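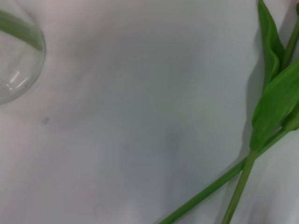
A clear glass vase on a soft white surface.

Roledia Opens Home Loan Help Desk in Zivdale for Buyers Who Already Own a Home

ZIVDALE, 10/4/21 — Roledia, the home lending and housing advice firm, is very pleased to announce the opening of its new Home Loan Help Desk in Zivdale, a walk-in service for families who would like to move to a different house but still have one to sell. The desk is open now on the ground floor of the Gunawardena Building, and anyone who lives in Zivdale or hopes to live there is welcome to stop in, with or without an appointment, and with or without a folder full of paperwork.

Most of the advice available to home buyers is written with the first-time buyer in mind, and there is plenty of it, much of it very good. Families who are selling one house to buy another have a different set of worries. They want to know whether they should list before they shop, how long they can expect to carry two payments if the dates don't line up, whether the money tied up in the old house can be used toward the new one, and what happens if the sale they were counting on falls through the week before closing. These are the questions that Roledia's loan officers have been answering over the phone for years, often late in the process, when some of the better choices are no longer available. The Help Desk was set up so that those conversations can happen earlier, and face to face for anyone who prefers it that way.

Before settling on what the desk would offer, Roledia mailed a short survey to past customers and to other households in the area, and 1177 of them were kind enough to fill it out and send it back. A good many wrote long notes in the margins, and the staff read every one. The subject that came up again and again was timing. People told us they had turned down houses they loved while they waited on a buyer of their own, or had taken a lower offer than they wanted in order to meet a closing date. Others said they simply had no idea whom to ask. We are grateful to everyone who took the trouble to write, and we hope they will see their suggestions in the way the desk is run.

Visitors to the Help Desk will sit down with a loan officer for a free first meeting. They will go over what is still owed on the current home, what it might reasonably sell for, and what kind of monthly payment would feel comfortable on the next one. Each household leaves with a printed worksheet showing the costs of selling and the costs of buying side by side, including the small ones that tend to get forgotten, such as transfer fees, storage, a second set of utility deposits, and the overlap in homeowners insurance. There is no charge for the worksheet and no obligation to borrow from Roledia afterward. Families are free to take it to any lender they like, and we expect that some of them will.

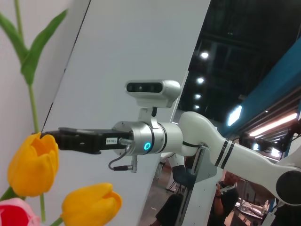
For those who do decide to go forward, Roledia is also introducing the Anodton Plan, a short-term loan meant to cover the stretch between buying and selling. It allows a qualified homeowner to use part of the value in the present house as a down payment on the next one, and then to pay that amount back when the first house sells. The plan runs for up to 12 months, and it can be paid off early without a penalty. The loan officer will explain the rate and all of the fees in plain terms before an application is filled out, and applicants will have the full terms in writing to take home and read at the kitchen table before they sign anything.

We do want to be clear that the Anodton Plan will not suit everyone. It is secured by the home that is being sold, and a family that is already stretched thin may be better off selling first and renting for a little while. The loan officers at the desk have been asked to say so when that is the case. Approval depends on income, credit, and the value of the property, and not all applicants will qualify.

The Help Desk will also hold a series of evening talks through October, each one lasting an hour with time for questions at the end. The first will cover how to read a loan estimate, line by line. Later talks will look at locking in a rate, getting a house ready for an appraisal, and what to ask a real estate agent before signing a listing agreement. Seating is limited to 15 households at each talk so that everyone has a chance to be heard, and we would suggest calling ahead to save a place. Coffee and something sweet will be served — children are welcome too, and there is a corner with crayons and picture books for the ones who find interest rates a bit dull.

Zivdale seemed to us a natural place to begin. The town has many families who bought a small first home and have since outgrown it, along with a good number of longtime owners who would like fewer stairs and a smaller yard but want to stay close to their friends. Both groups are looking at the same question from opposite ends, and both have told us they would rather talk it over with someone nearby. Roledia plans to open 2 more desks in neighboring towns once the Zivdale office has settled in, and will share those locations when the leases are signed.

Homeowners who would like to come by are asked to bring a recent mortgage statement and a recent pay stub if they have them handy. If they don't, they should come anyway, as a first conversation can go a long way without either one. Meetings by phone can be arranged for anyone who has trouble getting to the office, and evening appointments are available on request.

About Roledia

Roledia makes home loans and offers housing advice to buyers, sellers, and owners who are thinking of refinancing. Its loan officers work with customers from the first conversation through closing day and are glad to hear from them afterward as well.

Media inquiries and requests for a seat at the evening talks may be directed to the Roledia Home Loan Help Desk, Gunawardena Building, Zivdale.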